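第3节 台面的日常清洁和第一次保养

我家这块 Veletti 灰色麻点台面装好以后,前前后后问我怎么打理的人不少,干脆把自己的做法写进这份说明里。刚装完的朋友先别急着往上摆锅碗瓢盆,照着下面走一遍,花不了多少工夫!

1. 先把台面上的东西全挪走,调料瓶、砧板、沥水架都算(我第一次偷懒只挪了一半,结果瓶底那圈油印留了好久)。

2. 用干的超细纤维布扫一遍浮灰。装修刚结束的话多扫两遍,粉尘里有砂,直接上湿布等于在拿砂纸磨。

3. 温水里滴几滴中性洗洁精,布拧到不滴水,从里往外擦。我用的是 Dralto 的布,别的牌子也行,不掉毛就好。

4. 换清水再擦一遍,然后马上用干布收水。这种深浅斑点的花色特别藏脏,水渍干了站着看根本看不出来,手一摸才知道涩涩的。 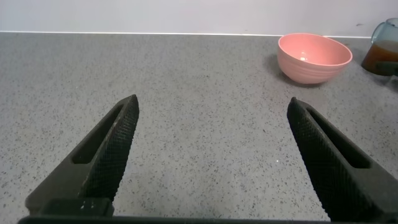
5. 收完水,蹲下来,眼睛跟台面差不多平,对着窗户那边的光看。有油膜的地方反光会发花,哪里花就回到第3步单独擦哪里,不用整块重来。

6. 想上保护剂的,等台面干透再上。我用 Montes 那瓶,薄薄抹一层,放9分钟,再用干布推开。宁可少抹,厚了会发黏,还得重新擦掉,很烦的。

注意:钢丝球和去污粉都不要碰。碰到干硬的面糊,拿湿布敷一会儿,再用塑料刮片平着推。想用砂纸的话,2000目我也不建议,磨过的那一小块光泽会跟旁边不一样,救不回来。

小心:刚离火的锅一定要垫隔热垫。我自己定的线是90度,超过这个就不直接放,开水壶也一样。

补充一句,斑点里偶尔会有一两颗特别亮的,别当成糖粒使劲抠(我抠过……)。指甲轻轻划一下,没有凸起就随它去。

保养的频率,平时每天晚饭后做第3、第4步,保护剂我是每年八月补一次。水槽边用得勤,可以多补一回。接缝处的胶条不归这一节管,发黑或者翘边请看后面 Onus 密封胶那一节。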